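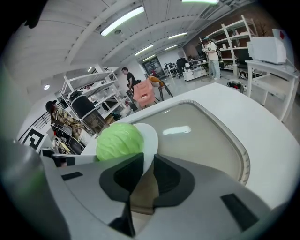

A green cabbage next to a white dish.

Tags: Weddings, Venues, Press
1 min read

Skendura Opens Lakeside Hall for Weddings

2023-03-03. Zirnimum, the operator of event venues, announces that its new hall Skendura is now open for wedding bookings. The hall stands on the shore of Lake Estis and can receive up to 200 guests for dinner. For smaller ceremonies there is also a garden room with 80 seats.

Couples can rent the hall for one day or for a full weekend. The weekend rental includes 2 nights in the guest house Min, which is a short walk from the hall. Couples who wish to bring their own caterer are welcome to do so.

Visits to the hall are free of charge and must be booked in advance through the Zirnimum office.

419 shares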